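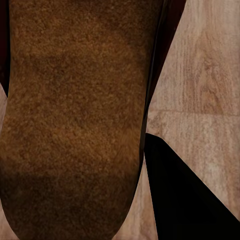
The Gosden collection of civil defense printing opened its storeroom to visitors on 01/04/2024, and I went to see the shelter leaflets. It holds 1155 items, most of them booklets and folded sheets sent to households during the Cold War. I was mainly interested in the ink colors. The older covers stick to amber, rust orange and deep chocolate, the same range as the fuzzy brown surface at the top of this page, with black type over it. Blue only comes in with the later sheets.

We were let in 18 at a time and given 38 minutes, which was enough for the drawers but not for the posters. The best drawer was the one marked Clilum, a small printer that did evacuation cards for towns on the coast. The cards have a wide margin on the left for punching. Several have pencil notes on the back: bus times, a grocery list, the name of a dentist.

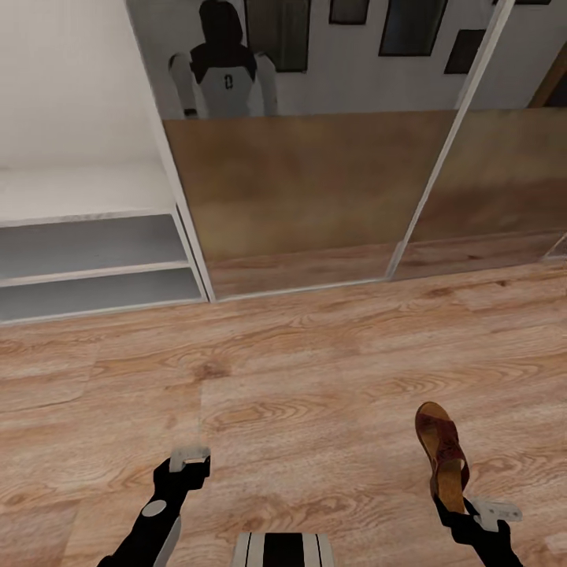

The Chiu drawer is next to it and holds radio schedules and siren charts. These are plain, one color, set in a narrow sans serif that is hard to read at arm's length. One chart had been folded so often that the key had worn off. I would have liked a reprint of it, but the sales table had only postcards and a thin catalog, stapled, with 101 entries.
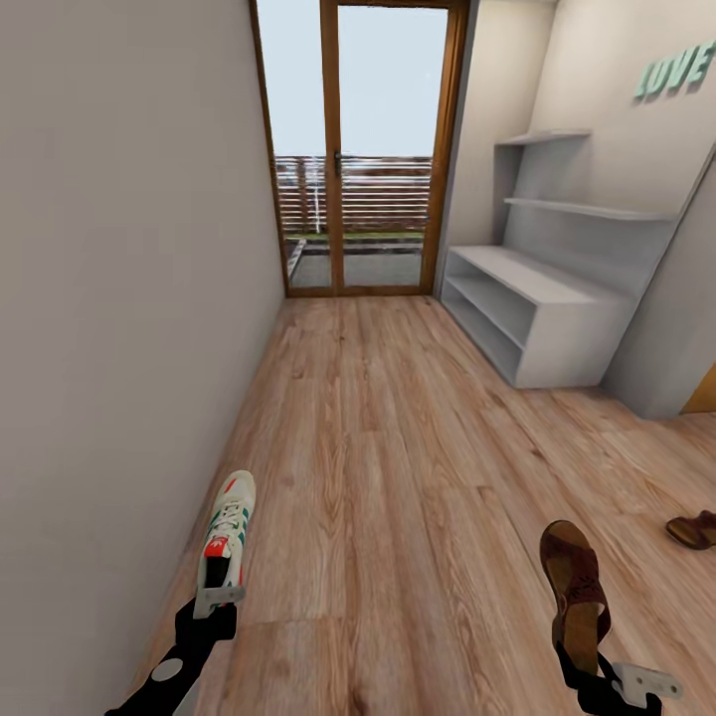 Hallway, with the wood-framed glass doors at the far end.

The posters are kept flat and are shown by request. The Ivetti series on storing water is supposed to be the one to ask for. The next opening has not been announced. Take a pencil, as pens have to be left at the desk.

Home | Visits | Leaflets | Posters | Links
Search this site Go
Contact | Copyright, all rights reserved | Back to top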